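사람과 작업실 | 인터뷰 | 정리·수납

8월 오후 네 시, 에슬링 브로피(Aisling Brophy) 씨의 작업실 문을 열자마자 제가 들은 첫마디는 "신발 벗지 마세요, 바닥에 뭐가 있을지 몰라요!"였어요. 인사치고는 꽤 솔직하죠? 브로피 씨는 포브포트(Povport)라는 작은 중고 장난감·생활용품 가게를 11년째 하고 있어요. 동네에서 모은 물건을 받아서 나누고, 닦고, 다시 내보내는 일인데, 본인 말로는 "하루의 절반은 통을 들여다보는 일"이래요.

저는 정리를 정말 못하는 사람이라(책상 서랍이 안 닫힌 지 한참 됐어요…) 이번 인터뷰는 사심이 좀 섞여 있었습니다. 그래서 커피를 받자마자 물었어요. 도대체 어디서부터 시작하느냐고요.

"종류부터 나누려고 하면 망해요. 블록은 블록끼리, 컵은 컵끼리, 다들 그렇게 시작하잖아요. 그런데 물건이 들어올 때는 절대 그렇게 안 들어오거든요. 저는 일단 전부 한 통에 쏟아요. 그리고 손에 먼저 잡히는 것부터 꺼내요."

여름에는 한 달에 거의 2,000점이 들어온다고 해요. 지난달에 닦아서 내보낸 건 948점. 나머지는 선반에서 차례를 기다리는 중인데, 그 선반도 구경했어요. 브룰덴(Brulden)이라는 선반인데 이사하는 이웃한테 얻어 왔고, 칸이 살짝 기울어서 맨 아래에는 구르지 않는 것만 올려 둔대요. 옆에 있는 서랍장 이름은 '조지프'예요. 사람 이름이냐고 했더니 원래 제품 이름이 그거라면서 한참 웃더라고요. "조지프한테 넣어 둬, 하면 우리 가게에서는 다 알아들어요."

통 이야기가 나오니까 말이 빨라졌어요. 플라스틱 바구니, 종이 상자, 천 가방까지 다 써 봤는데 결국 금속 통으로 왔다고 해요.

"비스듬한 벽이 좋아요. 작은 게 벽 쪽으로 가도 손이 들어가니까. 네모반듯한 상자는 구석에 작은 주사위 같은 게 박히면 손톱으로 파내야 해요. 그리고 금속은 긁혀도 그냥 쓰면 돼요. 저는 긁힌 통이 더 좋더라고요, 새 통은 괜히 조심하게 돼서."

소리는 어떠냐고 물어봤어요. 쏟을 때 시끄럽지 않나요? "엄청 시끄럽죠! 그래서 아침 일찍은 안 해요. 위층에서 내려온 적이 있어요, 두 번." 그러면서 또 웃는데, 저는 위층 분께 조금 마음이 갔습니다.

통을 고정해 두는 것도 브로피 씨의 고집이에요. 예전에는 그냥 올려놓고 썼는데, 팔꿈치로 한 번 쳐서 구슬이 든 통을 통째로 엎은 뒤로는 꼭 클램프를 쓴대요. "구슬은 지금도 나와요. 그게 벌써 언제인데요."

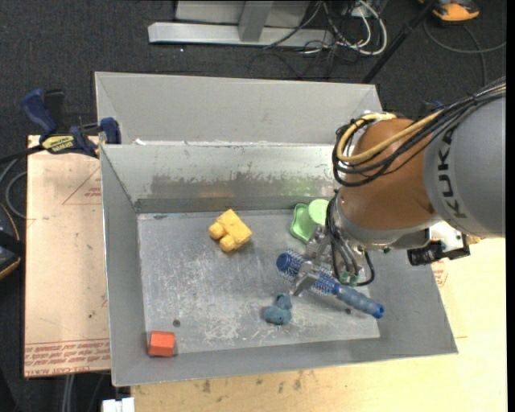

회색 금속 통 안의 노란 블록과 파란 손잡이 솔, 연두색 플라스틱 물건. 왼쪽 가장자리는 파란 클램프로 물려 두었다.

파란 솔을 보고 저는 당연히 청소 도구인 줄 알았거든요. 그런데 솔도 분류할 물건이래요. "솔은 제일 헷갈리는 물건이에요. 설거지용인지 아이들 소꿉놀이용인지 들어온 것만 봐서는 몰라요. 그래서 저는 솔을 제일 나중에 정해요." 반대로 제일 쉬운 건 블록이라고 해요. 특히 노란 폼 블록처럼 말랑한 건 비눗물에 담가 눌러 짜고, 수건 위에 하룻밤 두면 끝. 저도 집에 가서 해 봐야겠다 싶어서 받아 적었어요.

나무 작업대에는 얼룩이 꽤 있는데, 이건 일부러 안 지운대요. 비크베리(Wikberg) 오일을 한 번 발라 봤다가 냄새 때문에 일주일을 창문 열고 살았다고요. "작업대는 얼룩질 자리예요. 거기까지 닦기 시작하면 저는 집에 못 가요."

마지막으로 버리는 기준을 물었어요. 제일 궁금했던 거라 수첩까지 새 장으로 넘겼는데, 대답이 의외로 금방 나왔습니다. 깨진 것, 끈적임이 두 번 닦아도 남는 것, 그리고 짝이 있어야 하는데 17일이 지나도 짝이 안 나온 것. 왜 하필 17일이냐고 했더니 처음 짝을 찾아 준 찻잔 뚜껑이 딱 그만큼 걸렸대요.

나오는 길에 브로피 씨가 짝 없는 컵 하나를 쥐여 줬어요. 집에 뚜껑이 있으면 연락 달라면서요. 아직 못 찾았고, 컵은 지금 제 책상 위에서 연필꽂이로 지내고 있습니다.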